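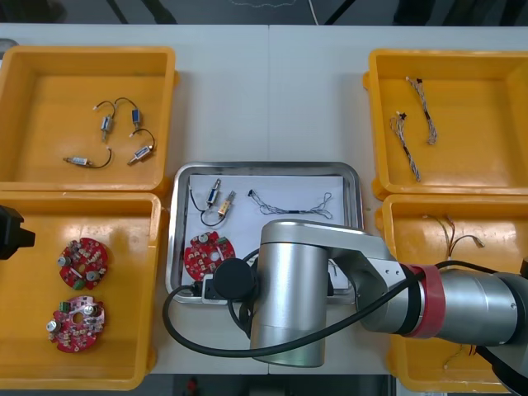
Bench layout, left pair: small actuators in the top bin, round red boards in the one under it. Lined tray in the middle.

grellulo-parts
README and data card

Parts notes, kit sheets and bench layout for the Grellulo valve unit. Text files and CSVs mostly, plus a pictures folder. If you only want the kit list go straight to kits.csv and skip the rest of this.

Status: usable. Part names are settled, weights are not. Layout notes rewritten in April, everything else is older.

What's in the folder

parts.csv - one row per part type, 61 rows
kits.csv - which parts go in which kit, 13 kits
weights.csv - weighed on the bench scale, grams
layout.txt - bins and tray, where things sit
rejects.csv - 300 rows, parts pulled out and why
names_old.txt - the names we used to use, keep for searching old sheets
pictures/ - bench and parts, no particular order

No spaces in file names please. Somebody's script on the Planeck side falls over on them.

Bench

White table. Four orange-yellow bins, two each side, steel tray between them with a sheet of white paper in the bottom. Parts go from a bin to the tray, the tray goes to assembly. Same layout for every kit, what changes is what you put in the bins.

Bins are open, no lids. One part type per bin, always. A half-full bin is fine, a mixed bin is not. We had one week where actuators and boards shared a bin and the rejects sheet for that week is a mess - bent leads, a scratched board, wrong counts. Those rows are marked "shared" in rejects.csv and you may want to leave them out.

Bin positions are written from the long side of the table where the bottom bins are closest to you: TL, BL, TR, BR. Older sheets say A B C D. A is TL, B is TR, C is BL, D is BR. Yes it goes across first. Check names_old.txt if in doubt.

Don't put much in a bin at once. Spread the parts out so each one has room, expecially anything with a wire on it. The actuators hook on each other the minute they touch.

Parts you will see most

Small actuator (part name: act_small)
Short metal cylinder, plunger, thin black lead. White connector on the end. The lead keeps whatever bend it came with, so some arrive curled into a hook and some nearly straight. That's not a fault, don't reject for it. Do reject for: kinked lead, cracked connector, plunger that sticks. Test the plunger with a fingertip, two pushes. Body color varies a little between batches, some look more blue than others under the bench light. Same part.

We get these in bags of 50 from Tefera. Cut the bag down the side. If you shake them out of the top you get one big knot of leads and lose ten minutes.

Round board (part name: brd_round)
Red, round, hole in the center. Green terminal block near the edge, silver capacitors, lots of small stuff soldered on. Hold by the rim only. Don't pick up by the terminal block, it looks like a handle and it isn't one.

The red is not the same from board to board. Some are deeper, some a bit pink. We asked Sudis about it and they say it's the coating and the boards are the same otherwise. Color is logged anyway, column "shade" in parts.csv, values deep / pink / unsure. Lots of unsure. Two people will not agree on pink.

Don't stack them face to face. Lay flat in the bin with a gap between.

Everything else
Springs, caps, brackets, screws by the bag. See parts.csv. Springs never go in the big bins, use the small dishes on the shelf.

Tray

Stainless, rectangular, wiped down at the start of a shift. Paper liner goes in flat, no folds. Change it when it's marked or when you change kit, whichever comes first. Plain printer paper is OK.

Order in the tray for the standard kit:
boards first, component side up
actuators next, leads turned in toward the middle of the tray
small bagged items last, along the short side

Leave a finger of space around the rim. Leads must not hang over the edge, they catch when the tray goes on the rack.

Kit sheets

kits.csv columns:
kit - short code, e.g. g02
part - matches the name in parts.csv
qty - whole number, never blank
bin - TL, BL, TR, BR or dish
order - when it goes in the tray
note - free text

If a part is left out of a kit on purpose the row stays and qty is 0. Please don't delete rows. Quyên Phan set it up this way so the sheets can be compared line by line and it does work, once you remember to do it.

Kits g09 and g10 are almost the same. g10 has the longer bracket. People mix these up all the time. Check the bracket before anything else.

Weights

Weighed one at a time on the bench scale, paper under the part, tared. Actuators are weighed with the lead fully on the pan. If the lead touches the table the number is junk, and I think a few of the early ones were done like that. They have "recheck" in the note column. Haven't gotten to them.

Boards are fine. Screws were weighed by the bag and divided, so don't trust the last digit.

Rejects

rejects.csv has one row per part pulled. Columns: part, reason, who, note. Reasons are from a short list:

lead_kink
connector
plunger
board_scratch
board_solder
missing_piece
dropped
other

"dropped" means it hit the floor, whether or not you can see damage. Those don't go back in the bin. Pick it up, red bag, write the row. There's dark floor past the far side of the table and small parts vanish on it, use the flashlight.

"other" got overused in the beginning. I went thru and fixed the ones with a usable note, the rest stay as they are.

The "who" column holds initials and has been blanked in the shared copy.

Known problems

- Old bin letters still in some notes, see above
- act_small is called "solenoid", "plunger thing" and "coil" in the old sheets, all the same part
- weights for brackets missing
- kit g05 lists a cap we no longer buy, replacement not chosen yet
- shade column not reliable
- pictures folder has doubles, same tray saved under two names
- layout.txt still mentions the deeper tray in one place, ignore

What it's good for

Setting up the bench from scratch. Training someone new on what the parts are called. Checking a kit before it leaves. Comparing reject reasons between part types if you drop the shared-bin rows.

Not good for: supplier comparison. Tefera parts and Sudis parts are different things so there's nothing to compare, and we never logged batch numbers properly. Also don't use the reject rows to work out a fault rate. We logged what got pulled, we did not log how many parts went past.

Changing things

Small fixes, just make them and add a line to changes.txt. New part: add it to parts.csv first, then the kit sheet. New kit: next free number, don't reuse old ones even if the kit is gone. Layout changes: ask first, the Planeck racks are set up for this tray and a different size won't slide in.

Names are lower case with underscore. No brand names in the part column, put that in note.

Sharing

OK to share inside the three shops. Outside that, ask. Pictures can go with the sheets. Drop names_old.txt if you send it out, nobody else needs it.

Contact

Kit sheets and part names: Quyên Phan
Weights: leave a note in changes.txt, it gets read in the morning before the first kit

To do

recheck early actuator weights
bracket weights
clear the doubles out of pictures/
g05 cap
a proper drawing of the tray order, the text version confuses people
print new bin labels, TL BL TR BR, bigger letters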